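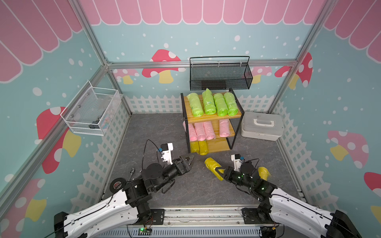
Three-tier shelf with rolls in green, pink and yellow, next to the toolbox.

Zemel three-tier shelf, reviewed by Verena Ruchti

I bought this in July to keep wrapped rolls off the floor. It has light wooden boards on a black metal frame and went together in 71 minutes, with one bolt left over that I never found a place for.

Four rolls fit side by side on a board. They can slide a little if you bump the frame, and a low lip at the front would help. The boards wipe clean with a damp cloth. One foot needed a felt pad to sit level on my floor.

I also looked at the Ostermann, which has deeper boards but was too wide for my wall. The Zemel does the job. 7 out of 10.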